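Search the shop Search
Drinks > Coolers & Sleeves

Holance Can Sleeve

A knitted jumper for your drink, which has been shivering in silence for years. Fits most tall cans and a few short ones that don't mind it baggy. Comes in Gisongate grey or a mustard we've 643 of and would like to discuss. Leopoldo Nava has used his since October and reports that it is a sleeve.

Pack of 3, £20.
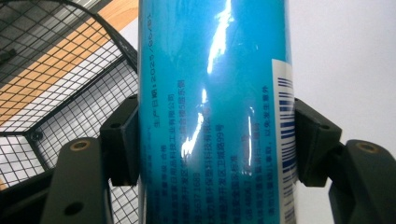 Washing

Cool wash, dry flat. Remove can first.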